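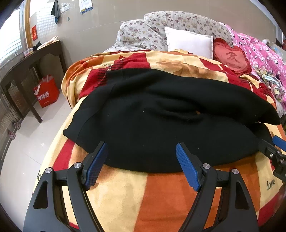 A black garment at rest on a patchwork-patterned blanket.

In Defense of the Clothes on the Bed
By Melati Wuisan

Every household has a category of clothing that the dresser was never designed for. It has been worn once, for an afternoon, by a person who mostly sat down. Putting it in the hamper is wasteful. Putting it back in the drawer with the clean things feels like lying. So it goes on the bed, where it spends the day looking like a cat.

I am in favor of this. I came to the position slowly, after a marriage counselor's worth of free advice from my friend Santeri Valtonen, who folds. Santeri folds at the laundromat on Ulberg Street while the dryer is still ticking, and he folds sweaters at other people's houses if they are left within reach. His view is that a bed with a sweater on it is an unmade bed. I pointed out that a hotel bed has four pillows on it that have to be moved to the floor before anyone can lie down, and that we pay extra for those.

The case against the black sweater in particular is lint. Black knits attract every pale speck in the county, and a blanket is where the specks live. I concede this. I own two lint rollers and can find neither. But I have also taken a black sweater straight out of a drawer, folded in thirds the way Santeri showed me, and it had lint on it then too, only arranged along the creases.

What the folders miss is how bedding has changed the argument. If you sleep under something white and ironed, then yes, one dark heap ruins the room. Most people I know in Rololbridge sleep under something their aunt picked out. Put a black sweater on orange and yellow blocks with roses and it's practically a relief. The eye needs somewhere to sit down.

There is also the matter of time. A sweater on the bed has to be dealt with by eleven at night, when you want the bed. A sweater in a drawer can wait until spring. I found one in April that I had replaced in January, for more money than I will put in print.

Santeri read a draft of this and said the chair exists for exactly this purpose. I have a chair. It's full.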